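Has anyone's workplace switched to gripper recording? What happens to the staff?
Asked in Work and Automation, 2025-04-03

I work for Udside, a housekeeping and home tidying firm, mostly bedrooms and wardrobes, and we've been told that from November part of our hours will go over to recording work for robot training. Instead of folding and sorting by hand you do the same tidying with a pair of hand-held grippers, and the recordings are used to teach a robot arm. I had a go at the open day and loved it, I'm slightly embarrassed by how much! But I've only had the one afternoon. My questions are: does it wear you out, does your pay change, and are we all training ourselves out of a job? Half my team are excited and the other half won't talk about it.

3 answers

Answer 1 (accepted)

I've been doing this at Penden for two winters now and I still look forward to it, so you know which side I'm on. We work in real bedrooms with real clutter, which I think is the best part of the whole thing. Small fiddly stuff on a soft bed is the hardest. Chains are a pain in particular, they slide and knot and you have to learn to come in from the side and close gently.

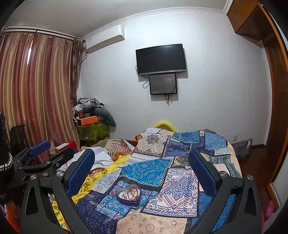

Jewellery tin on the quilt, seen from between the fingers.

On your questions. Yes, it tires you, but in a different place. Ordinary tidying gets my back and knees. Gripper days get my forearms and thumbs, and the first fortnight I couldn't open a jar in the evening. We swap after 30 minutes and do something else, and you should ask for that in writing before November comes because ours was only agreed after people had complained.

Pay: ours stayed hourly. There was talk of paying per recording and we all said no, and I'm very glad. A target was floated of 1000 clips per site and people started rushing, and rushed clips get thrown out anyway. Once it was dropped the work got nicer and (I'm told) more useful.

What really changed for us is who gets listened to. Before, if you said "you can't pick a necklace up like that", well, who cared. Now the engineers ring up and ask how we'd do it! One of our oldest hands, someone who has been tidying other people's rooms since before I left school, rewrote most of the instructions for soft things. Sheets, cardigans, scarves, the lot.

Where you stand matters too. We start at the foot of the bed with everything we'll need in reach, and look at the whole room before touching anything, as there's usually a heap somewhere that will want sorting later and you don't want to keep turning round.

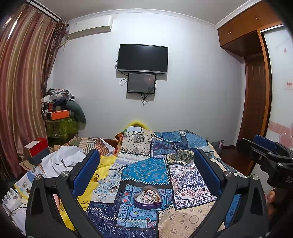

Both jaws open over the tin, clothes piled in the corner by the curtains.

As for training ourselves out of a job, I can't promise you anything. At Penden the normal tidying rounds haven't been cut. New starters do both. I'd ask Udside straight out what happens to your ordinary hours if the recording contract ends, that's the bit I'd worry about more.

Answer 2

Different view from Zurkia, where I did it for one season. Liked the kit, liked the people, didn't like how quiet it got. When you're tidying with a mate you chat. When recording we were asked to keep talk down, and shifts felt long. Nice to be learning something new though, and I'd go back if they let us work in pairs. Also check who pays if something gets scratched or broken in a customer's home. Ours was vague.

Comment: seconding the breakages thing. Get it in writing.

Comment: Penden lets us chat as much as we like, so it must depend on the client.

Answer 3

is this the same as the Sárközi system? if so get the padded wrist straps, worth it. cant help with the pay side sorry

Comment from the asker: no idea, will look at the label on Monday. Thanks all, printing the first answer for the staff room!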